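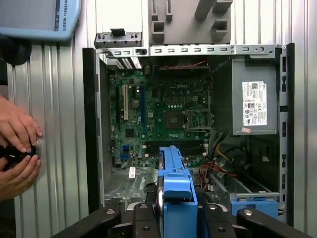
Small business associations tend to measure their worth by the length of the discount list. Ours, the Coltstead business association, currently lists 17 offers, and the renewal letter puts them ahead of everything else the dues pay for. I think this is a mistake in accounting before it is a mistake in marketing. A discount has value to a member only at the point where the member would have bought the item anyway, from that seller, at that time. Take a desktop computer, since five of the offers concern office equipment. With the side panel off, a Dell tower is a board, a coin-cell battery, some slots and a socket for a processor. A firm that keeps such a machine running buys parts at irregular intervals and in small amounts. A percentage off a new one does nothing for that firm in a year when it buys no new one.

The correct figure is redemption. Last year the association reported it for the first time, in a table at the back of the annual packet. Of the offers listed, 2 accounted for most of the use: the shipping rate and the card processing rate negotiated through Cirnen. Both apply to costs that recur every month whether or not the member thinks about them. The remaining offers were used by 47 members in total, and the table does not say how many of those used one offer once.

Keeping an offer on the list also costs money. Each has a contact, a renewal date, terms that change, and a page on the site that has to be corrected when they do. Staff hours spent on this are not broken out in the budget. They should be. If they were, I expect several offers would show a cost per redemption higher than the saving to the member who redeemed.
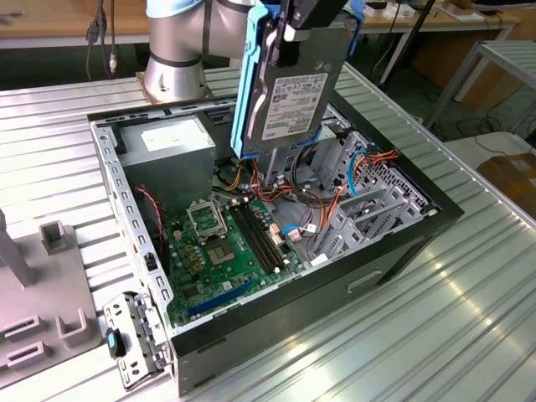 Tseng disagrees, and wrote to me after an earlier version of this argument went around by email, saying that the list is what gets a new owner to open the envelope at all, and that a member who joins for the printer discount may still be a member when the zoning question comes up. There is something to that. Recruitment and retention are different problems, and an offer nobody redeems can still bring in a dues payment. But the claim can be tested. The application form could ask why the applicant is joining. At present it asks for a fax number.

My proposal is limited. Keep the offers that apply to recurring costs. Drop any offer that falls below a set number of redemptions for two years running. Put the hours recovered into the permit help desk, which now closes at noon. Publish the redemption table in October, before renewals go out, so that members can read it while they still have a decision to make.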